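Keeping a play kitchen tidy: where does the pot live?

Posted by Flalance in Toys and Playrooms

We have a toy kitchen with a white counter, a black hob and a sink, and every Friday I put it straight. By teatime the pot is full of building blocks and there's fruit on the worktop. Is there a system, or do I lower my standards? I've put three pictures at the bottom.

Privelora
Lower them. Block soup is a legitimate dish. Mine was served 2200 portions and I ate every one with a straight face.

De Smet
Pot stays on the hob, always. Blocks get a box of their own on the floor, well away from the counter. Wooden spoon hangs on the wall if you've a hook for it. Tip the pot out before you put the box away or you'll be one block short until May.

Belov
just get a lid
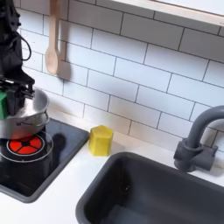
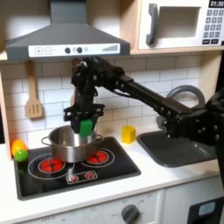
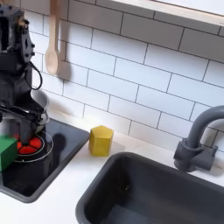 The pot and hob in all three; the green block is over the pot in the second and down on the hob in the third.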